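Draught Work on the Sash Windows at Stavmont House
Second year project report, Building Maintenance and Joinery
Zoriana Kostiuk

Background

When our tutor asked us to pick a real building with a real problem, I knew straight away that I wanted to do the windows at Stavmont House. I had lived there for my whole first year, on the side that faces the parking lot, and I spent a good part of January with a bath towel rolled up along the bottom of my window (it helped a little, and then it fell on the floor). The windows are old timber sliding sashes, the kind that go up and down on cords and weights, and most of them had been painted so many times that they either would not open or would not stay shut.

The college let me work on two windows, one in the shared kitchen and one in the study room next to it. I am very grateful for that, and for the patience of everyone who had to cook with me standing on a stepladder next to them.

What I found

I started with the kitchen window. The meeting rails, where the top sash and bottom sash come together in the middle, did not line up. The fastener on top could be turned, but it was not pulling anything together, so air came straight through the gap. The parting bead was cracked on the left side and held in with filler. One cord had snapped and somebody had wedged the sash with folded card.

The study room window was in better shape than I expected. All the cords were sound, but the staff bead had been nailed back too far from the sash, and it rattled whenever a truck went by. I measured a gap of 3 mm along most of that side, which sounds like nothing at all until you sit beside it for an evening!

Choosing the parts

I compared fasteners from Musar and Ustetti. The Ustetti one is a cam type, and I liked it because it draws the rails toward each other as it closes. The Musar fastener was heavier and nicer to hold, but it needed a wider rail than ours. For the seals I used a brush pile strip set into a new parting bead, from Jitpraphai, who were kind enough to send me a short length to practice on first.

Doing the work

Getting the paint line cut was the slowest part by far. I scored along both sides with a sharp knife, eased the staff beads off from the middle, and lifted the bottom sash out with a classmate holding the other end. New cords went in after that, then the new beads, then the top sash was adjusted until the rails met properly. I left the fastener for last – I had been warned that if you fit it before the sashes are settled, you will only have to move it.

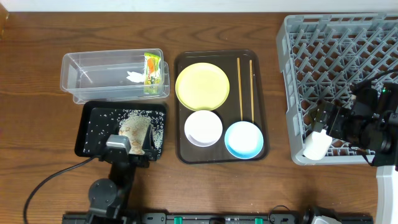

Can you fit brush seals without replacing the parting bead?
Only if the old bead is sound and thick enough to take a groove, and ours was neither, so I bought new bead with the groove already cut.

What I would do differently

I would order more cord than I thought I needed, and I would label the beads as they came off. I mixed up the left and right ones from the study room and lost most of an afternoon to it. I would also like to come back when the weather is colder and try both windows on a windy night, with the heating off and no towel.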